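The folding station, two months in

By Niall Galbraith
Last updated: August

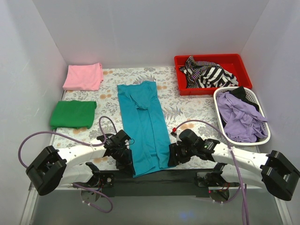
I run the day shift at Vilport, a laundry that handles more than 1,000 pieces on a normal Thursday, and folding used to be where everybody's wrists gave out. Now there are 2 arms at the end table. Ross Drummond feeds them and takes away what's done. Small flat pieces are easy, like the pink and green ones folded at the left. Long garments are slower, and the teal one in the middle is the sort Ross still keeps an eye on. His pay stayed the same. His job didn't. He stands less, checks more, and says the afternoons drag. Two people moved to pressing, and one of them wants to come back. I told her I'd ask.

We use cookies to improve your visit. By continuing to browse you accept our cookie policy.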